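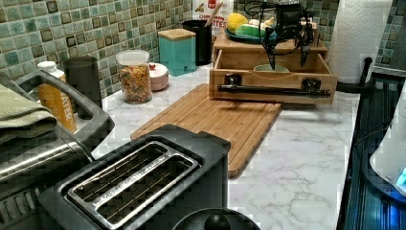
*The toaster on the counter, with the mosaic tiles behind.*

# Hundik two-slot toaster, after one winter

I bought the Hundik in November, when my old Flaltum stopped holding the lever down. I paid 30 dollars for it in a small shop, so I did not expect a miracle. I eat toast every morning and my husband eats it again at night, so it has worked a lot.

The slots are long. A slice from a round country loaf goes in whole, and two small slices fit in one slot if you push them close together. Bagels are more difficult. I must cut them thin or they stay stuck, and then I have to unplug it and use a wooden spoon.

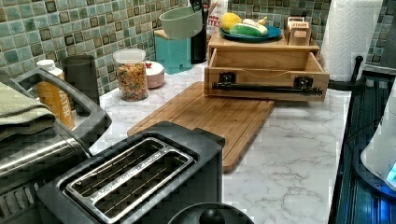
## Browning

The dial has numbers, but they are not very exact. On the middle number, white bread is golden and rye bread is only warm. The second round is always darker than the first, so I turn the dial down a little for it. The side near the center gets more color – my old Flaltum did this also, and I stopped to care.

Frozen bread is the best part. It comes out soft inside, and I don't need to wait for it on the counter first.

## Cleaning and noise

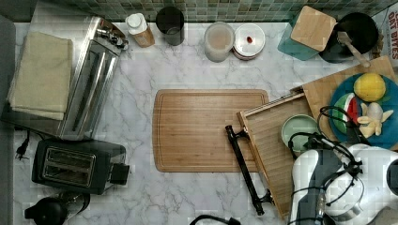
*The other end of the counter, where the toaster oven stays.*

I still use the oven for melted cheese and for anything with butter on it. For plain toast it is too slow.

The crumb tray of the Hundik slides out from the back, and this I don't like, because I must turn the whole thing around. The outside shows every fingerprint. A damp cloth and a little vinegar is enough.
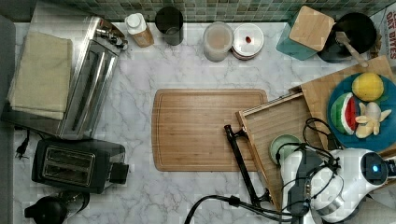 The lever makes a loud click, and at 6 in the morning it wakes up our dog. The cord is short too. My sister has the Stasance, with a longer cord and a quiet lever, but she paid 170 dollars and her toast tastes the same as mine.

I give it four stars out of five. One star is gone for the bagels.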